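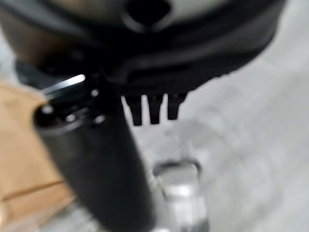 About us

Hindamier is a small company with a fairly simple idea behind it, which is that the people who know a job best should be the ones who teach it to the robot. We started out in a rented unit on Gough Street with 2 second-hand arms and a kettle, and although we've since moved to a bigger place around the corner (and bought a much better kettle), the way we work hasn't changed a great deal.

Most of our customers run packing rooms, repair benches and small factories. They have jobs that are a bit too fiddly or change too often for the usual sort of programming, and they have staff who could do those jobs in their sleep. So we bring the two together. One of our trainers sits down with your people, and between them they show the robot the task over and over until it has enough good goes to learn from.

There are a couple of ways to do the showing. The older one is by hand: you take hold of the arm, it goes slack and light, and you walk it through the job the way you might guide a child's hand around a pencil. Plenty of our customers still like this best, and we're fond of it too. The other way is by remote control, using a pair of handles we call Kello. You move the handles, the arm follows, and a small camera near the wrist keeps a close-up record of whatever the gripper is getting on with. Kello took us longer to get right than we'd care to admit, but people tend to get the feel of it within a morning, and it's a good deal kinder on the shoulders.

A simple pick-up-and-place job usually wants over 500 demonstrations before we're happy with it. That sounds like a lot, and it is, so we spread them over several days, with plenty of breaks, and we share the load around. Some of them will be clumsy. Please don't worry about those! We keep a few of the wobbly ones where somebody misses and then recovers, as the robot needs to learn how to get itself out of trouble as well.

All of those recordings are kept and sorted in Grasto, our own library program, where you can play them back, label them and throw out the ones you don't fancy. Your recordings belong to you, and we don't use them for anybody else's robot unless you've told us in writing that we can.

We run open afternoons at the workshop through March, and you're very welcome to come and have a go on the handles. The room holds 40, parking is at the rear, and there are usually biscuits.

Page last updated Feb 14, 2024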